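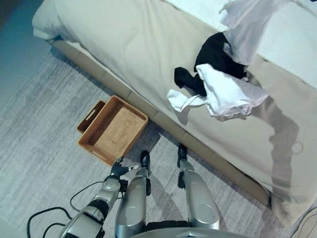

According to one of the other visitors, the drying stage decides everything and the washing hardly matters. The remark was made at the gate of the Stirance plant in Hegyi, before the tour had started, and it was repeated at most of the stops. After seeing the line I would put the share lower, but the point has some merit.

Stirance processes bed linen and duvets for guest houses and small hotels in the valley. The open day ran from 10 in the morning in September. Visitors were taken through in one direction, from the soiled side to the clean side, with a wall between the two. The only passage for textiles is through the machines, which load on one face and unload on the other. Visitors use a side door and wash their hands.

Sorting is by fiber and then by color. White cotton goes to the hot program. Filled items are weighed one at a time and tagged at the corner seam. The tag stays on until packing. Anything with a torn seam is sent to the sewing room before washing, as an open seam will empty a duvet into the drain filter.

The washers hold 100 kg each and are run at 67 degrees for cotton sheets. The guide gave hold times but the extractor was running behind us and I did not get them down. Rinse water is collected in a tank and reused for the next prewash. Dosing is automatic from a closed room we were not shown.

Duvets are handled separately. They go into the dryers at a low fill, with long tumbling and a rest in the middle of the cycle. During the rest, moisture in the core of the filling moves outward. Without it the cover reads dry and the inside does not. A probe is pushed into the filling at 2 points after unloading, one near the center and one near a corner. If either reading is over the limit the item goes back.

The dryers are from Anitz. The heat recovery unit on the roof, also Anitz, was installed later and feeds the incoming wash water. According to the panel in the hall, it had cut gas use by around 10 percent. The baseline period was not stated on the panel, so I would treat the figure with caution.

Ironing and folding are on the upper floor. Pillowcases are folded by machine, fitted sheets by hand. Noise is lower here and the guide could be heard. Questions were mostly about lint and about shrinkage in the first wash. Stock control runs on a package called Bomum, which prints a rack number for each customer.

Parking is on the street. The stairs to the upper floor are steep and there is no elevator for visitors. Closed shoes are required.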